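Slide 9. Chores, a status report

(Wait for the coffee people to sit down.)

So, can a machine do the laundry yet? I get this from my mother, from my dentist, and once from a customs officer. Short version: it can do some of the laundry, some of the time, if you clear the room first and lower your voice.

Folding is my favorite because everyone in this audience is bad at it and nobody thinks it's hard. A bolt stays the shape it was. Cloth has opinions. Grab a corner and the other three go somewhere else.
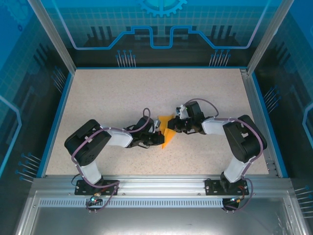 Slide 10: Two arms, two grippers, one yellow-orange piece between them.

(Let them look. Don't talk over it.)

Point at the gap between the grippers. Two hands on one thing means each has to know what the other is up to. My husband and I have been working on this with fitted sheets since April.

Numbers, quickly. Siebe Maes on the Nevine project ran 1,000 handovers with thin, floppy items. 161 went wrong, and 37 of those needed a person to come and untangle things. Good for a lab. For a shop floor, Fenna Van Rooij at Cloltden puts it kindly: she'd move it to another shift.

If asked about price: smile, go to slide 11.

If asked about dishes: see slide 14, the one with the mop.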